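# The drawer of single socks, and other savings plans

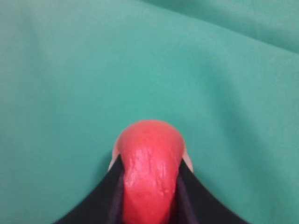

*Something red against something teal.*

I have been trying to stop keeping things. This started in December, when the hall closet in our place on Skadetgate stopped closing. It had been closing badly for a year or so, and I had got used to giving it a shove with my hip on the way past, the way you'd greet a cow. Then one morning the shove didn't take, and I was late, and I stood there with my coat half on, leaning against a door that was leaning back.

So I emptied it. I'd like to say I did this over a weekend with a podcast and three labeled boxes. I did it over nine evenings, with most of it living in the hallway in between, so that for a while the route to the bathroom ran along a sort of goat track.

What was in there: a tent with no poles. The poles from some other tent. Gift bags, folded flat, enough for a person with many more friends than I have. A bread machine I was given, used twice, and have since moved between three apartments at real cost to my lower back. The box for the bread machine, kept separately, with other boxes inside it, getting smaller, like a Russian doll made by the packaging industry.

And cables. I have thrown out cables before and regretted it, once, in a small way, and on the strength of that one regret I have kept every cable since. I couldn't tell you what most of them plug into. A few have ends I have never seen on any device in any store. I put them all in a bag, took the bag to the front door, and then brought it back and put it under the bed. I'm telling you this so you don't mistake what follows for advice.

I did read some advice. The book everyone lends you wants you to hold each object and see how you feel. I held a waffle iron. I felt like a man holding a waffle iron. Another system says to get rid of anything you could replace for under twenty bucks, which is fine until you price out a jar of assorted screws and find that nobody will sell you your exact jar, with the bent one in it.

The method I ended up with is worse than either, but I'll pass it on. You put the thing by the front door. If you trip on it and curse it, it goes. If you trip on it and pick it up and start wondering about camping, it stays another month. The bread machine went in under a day.

The selling part was its own education. I listed a lamp on Oteo for 300 and felt pretty generous. After a week I made it 230. A stranger asked if it came with the table in the photo. It did not come with the table. He then explained to me, over several messages, why the lamp wasn't worth much without the table, and by the end I sort of agreed with him. I still have the lamp. I have started to look at the table differently.

Most of the rest went to the thrift store behind the Dollar, where they take donations until four and look at you with great kindness while they sort your life into two bins. One of the bins is a dumpster. I watched the gift bags go in and felt a pang, and then on the way out I bought a casserole dish. It has a lid. I couldn't leave a lid like that.

While I was at it I went through my phone, figuring the same rules ought to hold. I had 534 photos saved in a folder called "sort later," and I can tell you that later has now come and gone. Receipts, parking spots, a label off some Maglaya coffee I must have liked. I got rid of maybe a third. The rest are still there, because it turns out you can't trip on a phone folder.

The closet closes now. It clicks, even. I've caught myself opening it just to close it again, and there's a whole empty shelf at eye level that I'm very proud of and have shown to two visitors, neither of whom asked.

The casserole dish is on it for the time being. So is the lamp, until I work out the thing with the table. The single socks are in a drawer in the bedroom and I haven't even started on those, as they may still hear from their families.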